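The Istine Tray
by Areeba Ghauri

One: The Letter

My aunt believed in the tray the way other people believe in premium bonds. It was dark green and oval, with a low rim that would have stopped a pea but not a determined grape, and it came, she said, from the Istine house. The Istine house had burned down. This made it difficult to check.

When she died the tray came to my cousin Anura, along with the brown pad it was supposed to sit on and a letter explaining that neither should ever be sold for less than its true value. The letter didn't say what the true value was. My aunt had left a space for it.

"She meant to fill it in," said Anura.

"She meant to find out what you'd believe," I said.

We were in his back room in Pristlow, with cables all over the floor and one stool between us. He had the stool. He had covered the table with a big sheet of white paper, held down at the edges with bits of black tape, because he had read that a dealer always looks at things against white. I asked where he had read it. He said he couldn't remember, but it had been printed. 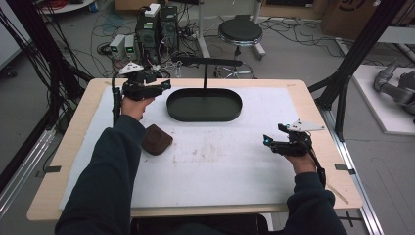

The tray and the brown pad on the papered table, Pristlow.

I should say what I thought of the tray, in fairness to it. I thought it was a tray. I had eaten toast off it when I had measles. I had seen it hold seed potatoes, a sleeping cat and, for one whole December, a jigsaw of Lake Windermere with the sky missing. At no point in any of this did it strike me as something carried out of a burning house in preference to the silver.

"There wasn't any silver," Anura said. "That's the point. They were people of taste."

The pad was another matter. The story was that the pad had been made for the tray, and that without the pad the tray was worth half. Yet the pad was a sort of soft square with the corners rounded off, and the tray was an oval. I put this to him.

"It goes in the middle," he said.

"Then anything would go in the middle. A flannel would go in the middle."

He moved the pad a little way off from the tray, as if I might say something else in front of it.

Two: Mr Nguyen's Opinion

The dealer was called Nguyen and he had a shop behind the station, with a bell on the door and a price on everything except the things he wanted you to ask about. Anura had sent him a description. I had seen it, and it used the word "important" where I would have put "green".

Mr Nguyen came at four. He was polite to the tray. He walked round to the far side of the table, then came back, and then he bent down with his hands behind him and looked at it from the level of the rim. I have watched a man look at a second-hand car like that just before he bought a bicycle.

"And this came from the Istine sale?" he said.

"From the house," said Anura. "Before the fire."

"Before the sale, then."

"There was a sale?"

Mr Nguyen straightened up. There had been a sale, he said, a good one, 248 lots, and he owned a copy of the catalogue. The fire came later and only got the stables. I looked at Anura, who was looking at the paper. It had picked up some faint brownish smudges in the middle. I suspected tea, and I suspected him.

"Lot 106 was trays," said Mr Nguyen. "A set of seven. Five were green."

I'll admit that this annoyed me. I had come prepared for the tray to be nothing, and I had a few remarks ready on the subject, and now it was going to be one of five. I asked whether the catalogue gave an oval. He said it did. I asked whether it mentioned a pad.

"No," he said. "No pad."

"There you are," I said to Anura, though I wasn't sure where that was.

He offered a sum. It was not a sum that would have got anyone out of a burning stable. Anura asked if he could think about it, and Mr Nguyen said of course, people generally did, and let himself out.

Three: What the Letter Left Blank

Anura wanted to fill in the space. He had found a pen and was sitting with my aunt's letter on his knee.

"You can't," I said. "It's her letter."

"It's her space. She left it for somebody."

"She left it because she hadn't the faintest idea. She bought that tray at a church hall, Anura. She probably bought the story the same afternoon."

"Then how did she know the name Istine?"

I said that everyone in Pristlow knew the name Istine. There was a road called it, with a chip shop. He said that she had known it was a tray, that she had known it was green, and that both of these were in the catalogue. I said that was hardly evidence, as both of these were also in the kitchen. We went on in this way until the light had gone from the window, and I can't claim that either of us improved.

He took the tape off at last and rolled up the paper, and we had the table as it was underneath. I am told I was sharp with him about the state of it.

Later I went back in on my own. I had my phone, and I looked up the sale, which is what I should have done at four o'clock. There was a page, with a scan. Lot 106, set of seven trays, various, five green. The estimate was in a column at the side. Somebody had gone over it long ago with a thick pencil and you couldn't read a figure of it.

I didn't tell Anura. He would have said it was a sign, and I'd have had to stay another night.
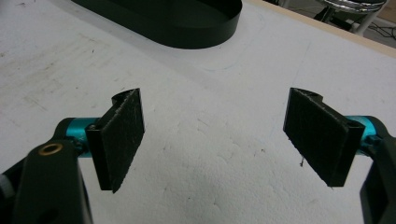

Four: Toast

He turned Mr Nguyen down by post. I thought he was wrong and told him so on the telephone, and he listened to all of it and then asked if I wanted the pad, as it wasn't in the catalogue and he felt he couldn't in conscience keep the two together.

I said I had no use for it whatever.

It arrived in a padded envelope, with the letter folded round it. He hadn't filled in the space. He had put a small cross next to it in pencil, as you do for somebody who has to sign.

I have had my teapot on it since. It keeps the heat off the wood quite well, though I would want to see it tested properly before I said more than that.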